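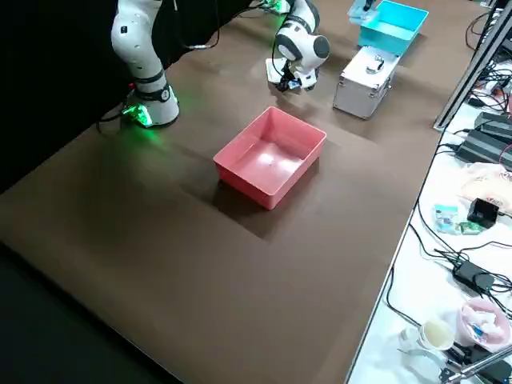
The pink bin, the teal bin and the silver case on the large table.

Storage containers at Farina Workshop: frequently asked questions

Which containers can I borrow?
We lend open plastic bins and lockable or latched carrying cases. The bins have no lid. If your things must travel outside the building, please ask for a case.

What is the difference between the pink and the teal bins?
Only the use. Pink is for things you are still sorting, teal is for things which are ready to go back on the shelf. Both are open and rectangular, so it is easy to mix them up when you are tired — please look twice.

How much can I put in one bin?
Up to 5 kg. The walls can bend if you carry more, and then the bin does not stand straight any more.

When should I take an aluminium case?
For measuring tools, glass and anything with a sharp edge. Carry it by the handle on the lid and close the latch before you lift it. We have 11 cases in total, and in February they are often all reserved.

Is there a deposit?
Bins are free. For a case we ask 85 euros, which you get back when you return it.

May I leave my containers on the large table?
Yes, during your booked time. Put them well away from the edge and leave some space between them, so that each one can be lifted out alone. At 6 pm the brown table must be free again for the evening group.

How do I clean a bin?
With warm water and a little washing-up liquid. Please do not use the rough side of the sponge, it makes scratches where dust stays. Dry the bin with a cloth before you stack it.

I found something in a bin that is not mine. What now?
Bring it to Reshma Ngcobo at the front desk. She keeps found things until the end of the next month.

Can I write on the containers?
Not directly, please. Use paper tape and a soft pencil — marker goes through the tape.

Who do I ask if a latch is broken?
Vinzenz Auer repairs the cases. Leave the case on his shelf with a short note.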